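Diketti Headband Camera Kit for Robot Clubs
Club price $60, sold by the Wadstead Robot Club. Ask for Olga.
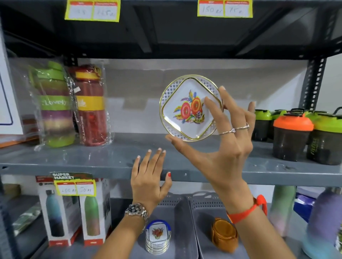 What the kit is

Hi, I'm Olga Barros, and I run the after-school robot club at Wadstead. The Diketti is the headband camera my students put together so they could film their own hands doing ordinary jobs (picking things up off a shelf, turning them, putting them back) and then use those clips to teach our arm to do the same. We made one for ourselves, then another club wanted one, then a summer class in Tukthorpe wanted a whole batch, and by June I was typing up this page on my lunch break.

It's a soft headband with a printed bracket at the front, a small camera on the bracket, and a cable that runs down your back to a little recorder in a belt pouch. You put it on, tip the camera down until your hands are in view, and go do something with your hands. The software on the other end is free and it's ours, bugs included.

I should say up front that this is a club product. The students cut, print, sew and test every one of these, I check them, and they go out in whatever cardboard box I have. If you need something with a glossy manual and a phone line, we aren't that!

Why we film shelves

Our project for the year is what the kids call Shelf Run. The arm stands in front of a shelf, gets told what to fetch, and has to take that thing down without knocking over its neighbors. Last year we practiced on wooden blocks and got very good at blocks. Then somebody put a coffee mug on the table and we were beginners again, handle and all.

So now we go looking for shelves with real stuff on them, the more mixed the better. A housewares aisle is wonderful. You get water bottles in plastic wrap, shaker bottles with smoky see-through sides, boxes with windows in them, coasters sitting in baskets, and price labels taped along the rails with handwriting on them. Every bit of that is hard for a camera to make sense of, and the arm is going to meet it sooner or later.

Decorative plates are my favorite, and the one at the top of the page is a beauty, with the lattice border and those big bright flowers in the middle. An openwork rim is full of gaps, so when our software tries to find the edge of the plate it finds a lot of edges and has a small breakdown. A person just takes it by the rim, thumb low, fingers spread up the other side, and doesn't think about it. I want the arm to learn from that hand. It's going to take a while, I'll admit.

What you get in the box

One headband, stretchy, with a hook-and-loop strap at the back
The printed bracket, already screwed on
The camera, tested and focused before it leaves us
A long cable with a right-angle plug at the camera end
The recorder and its belt pouch
2 batteries, so you can charge one while you use the other
A memory card with the software and the starter clips on it
A printed card with the setup steps (same as the ones on this page, in bigger type)

You supply the charger. Any phone charger with the usual small plug will do. I used to put chargers in the box, and everybody told me they had a drawer full, so I stopped.

The starter clips

The memory card comes with over 300 short clips that my students recorded and labeled. Mostly they show one hand picking up one thing: bottles, boxes, bowls, plates, coasters, a spatula, a bag of rice that gives our gripper fits. Each clip has a little text file next to it that says what the thing is, which hand took it, and where on the thing the fingers went. The kids wrote those by hand and you can tell who wrote which. One of them is very brief. One of them is a poet. I left them alone apart from spelling.

You don't have to use our clips. A few clubs wipe the card on the first day and start fresh, and that's fine with me. I do think it helps new students to see what a good clip looks like before they go make their own, though.

Setting it up

Count on 20 minutes the first time, and a lot less once your students know the thing.

Charge a battery all the way and slide it into the recorder until it clicks. It really does click. If you don't hear it, push again.

Put the headband on with the strap at the back and the camera in the middle of your forehead. Long hair goes under the strap, otherwise the hook-and-loop gets hold of it and there are tears.

Plug in the cable, clip the cable to your collar, and put the recorder in the pouch.

Hold your hands out like you're carrying a tray. Have a partner look at the recorder's screen and tip the bracket until both hands are in the lower half. Tighten the thumbscrew with your fingers only, please. We've had brackets come back cracked from pliers.

Press the button once to start. The light goes solid. Press again to stop. One pick, one clip, and that's the rule I repeat until I'm hoarse. Long clips are miserable to label.

Tips from my students

I asked the group what they'd tell a club starting out, and I'm passing it along mostly the way they said it.

Move a little slower than you want to. Fast hands blur, especially under store lights.

Look at the thing you're picking up! The camera goes where your head goes, so if you glance over at your friend, your clip is now of your friend.

Hold the item up toward the camera for a moment after you take it down, and keep it still. That one steady look is what the software likes best.

Leave your rings and watch on. Ours took everything off for the first batch of clips and the software got used to bare hands, and then it couldn't find a hand with a bracelet. Now we want all of it, watches, nail polish, sleeves, string bracelets, whatever you normally wear.

Use both hands if you'd normally use both. A lot of people rest the spare hand on the shelf when they reach, and that's good stuff to have in a clip. It shows where a second arm could steady itself, if you're rich enough to have a second arm. (We aren't.)

Ask before you film in a shop. Find whoever's in charge, say what you're doing, go at a quiet hour, and put everything back facing the way you found it. I send a signed note from the school along too. If somebody walks into view, stop and delete that clip.

What it works with

We built it around our own arm, a secondhand desktop one with a Garcia gripper, which has two flat fingers and rubber pads. The clips are plain video files, so you can use them with any arm you can write code for. The part of our software that turns a clip into finger positions works on its own. The part that sends those positions to a gripper has only been tried on the Garcia, and I'd be fibbing if I promised you more than that. The Tukthorpe class got it going on a three-finger hand with some changes, and they're sharing their version. Write me and I'll pass it on.

Clubs with no arm at all have bought this, by the way. You can get a nice few weeks out of just recording, labeling, and training a program to guess what the hand is about to grab. My younger group likes that part more than the arm.

What's changed since the first batch

The bracket is thicker at the hinge. The first ones drooped as you walked around, so you'd start out filming your hands and finish up filming your shoes.

The pouch closes with a snap. It used to be a zipper and the zipper ate the cable.

The recorder beeps when the card is full. Before that it just quit without a word, and I lost an entire afternoon of clips that way, me personally, after giving a talk about checking the card.

If you have an older bracket, the new one fits your headband. Send me your address and we'll mail you one free.

Things I don't love about it

The headband gets warm if you wear it for a long stretch, so swap people often. It also isn't great on very small heads. We fold the strap over and pin it for our littlest members and it's okay, only okay.

The camera struggles with shiny things under a bright lamp. Silver lids and gold rims can flash white in a frame or two. We keep those clips anyway, but you may want to turn the brightness down a notch in the settings, under the sun symbol.

And the washing question, which comes up with every order: take the bracket off, wash the band by hand in cool water, hang it up. Please don't put it in a dryer.

How to order

The club price is $60 for a complete kit, and the money goes straight back into printer filament, cameras and snacks. Spare batteries, bands and brackets are sold separately at whatever they cost us. We build in small batches during the school year, so there may be a wait, and I'll tell you how long when you write instead of guessing now.

Send a message through the Wadstead Robot Club contact form with "Diketti" in the subject line. Tell me how many kits you'd like, the ages of your students, and what arm you have, if any. And if you have a strange shelf near you, full of odd shapes and see-through things, I'd love some clips of it for the next card. We'll put your club's name in the text file.

Olga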